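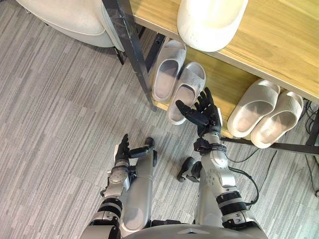
What did the Skoner open day tell us that the monthly numbers hadn't? Mostly that people will forgive a slow robot, but they want to be able to guess what it's going to do next.

That's the short version, and if you're reading this between meetings you can probably stop there. The longer version is for whoever at Betgate has to sign off on the next piece of the grant, so I'll try to be useful and keep the gossip down.

We opened the doors on November 13, 2018, a little later than I'd promised you in the last report. The delay was my fault. I had wanted the tidying-up routine ready to show from start to finish, and in the end Mayuree Saengthong talked me into showing it in pieces instead. She was right. Visitors asked far better questions when they could stop us in the middle and say, wait, why is it putting its hand there?

The part everybody crowded around was the shoe rack. We picked slides for this stage, white ones with thick soles and wide straps, and they sit in pairs on the lower shelf. That shelf is the hard one. The robot has to get its hand in low and come up from in front, with the top shelf over its knuckles the whole time, and a slide whose sole is right up near the lip of the shelf doesn't leave much to get hold of. I used to think of this as the easy warm-up before the laundry work. I don't anymore!

So, where we are against the plan. You funded 1,000 practice reaches at the rack for this period and we've logged all of them. Of those, 600 were done with a person steering, and the rest were the robot working on its own with somebody standing by the stop button. I'd hoped for a more even split, but we lost a good stretch of time to a wrist joint that kept drifting, and I wasn't going to let it run by itself until that was sorted out. It's sorted now. Intarasuk sent a replacement and stayed on the phone with us through the fitting, and they didn't bill us for the call, so please be nice to them at renewal time.

We had 61 visitors sign the book. A lot of them came from Nerngate, the assisted living place down the road, both staff and residents, and they were the best audience I could have asked for. One woman told me she hasn't bent down for her own shoes in years and that she'd happily wait five minutes for a machine to do it, as long as it didn't talk to her. I wrote that down word for word. Another visitor wanted to know what happens if the shoes are laces and not slides. Fair question. We haven't tried laces and I said so.

The complaints were good ones too. The biggest was the one I started with: people couldn't tell what the arm was about to do. It would stop near the rack with the fingers spread, and from the outside you have no idea if it's thinking or stuck. Sometimes we didn't know either — we had to look at the screen. Mayuree wants to add a small nod or a light for "still working on it," and I think that's cheap enough to do out of the current budget. The other complaint was the fan noise. I've stopped hearing it, which probably tells you how long I've been in that room.

On money, we're slightly under for the period, and all of that is travel we didn't do. I'd like to move it over to spare fingertips, which wear down faster than we planned for. The transfer form is in the usual folder. If it needs a second signature, tell me soon, as the supplier is slow in winter.

Plans from here to February look like this. We keep the rack and the slides, and bring in 3 new kinds of shoes, starting with loafers. We flip the balance so that most of the reaches are the robot working alone. And we go to Nerngate for a short trial in their front hallway, with carpet, a bench, people walking past and all the rest of it. Their manager has agreed in principle and wants to see our insurance letter first, and I've asked your office for a copy twice now (gentle nudge).

I'd also like to do another open day, a smaller one, after the hallway trial. It took four of us most of a week to get ready for this one and I grumbled the entire time, but I came away with two pages of notes I wouldn't have gotten any other way. If anyone from Betgate wants to come, pick the morning session. The coffee is better and the questions are too.

The full log and the comment sheets are attached separately. Mayuree's handwriting is the readable one.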